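Forum > Equipment > Grippers and tooling

Budget for spare fingers on hand-held grippers?

Kolbrún Kragh
We're planning a collection run with soft toys and have 400 left after the grippers themselves. Ginora sells finger pairs at 296 a set. Is one spare set enough for 6 weeks, or should I push the order back to October's budget and get two?

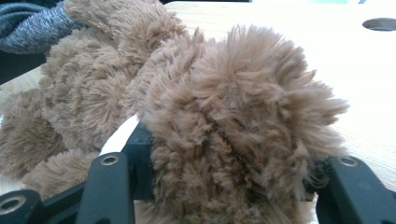

Most of our items are plush, some with long fur. Nothing heavy.

Bedoya
One set is fine for soft stuff. We ran 5 grippers on two spare sets. Put the rest toward bushings and check the joints for fur every night. It winds around the pins.

uvwood_shop
Depends what you pick up.

Darkberg
Ask for a quote on the pads alone before you buy whole fingers. Also leave room for shipping, it was more than I planned for.

Last updated: Wed 15 December

Contact us | Back to top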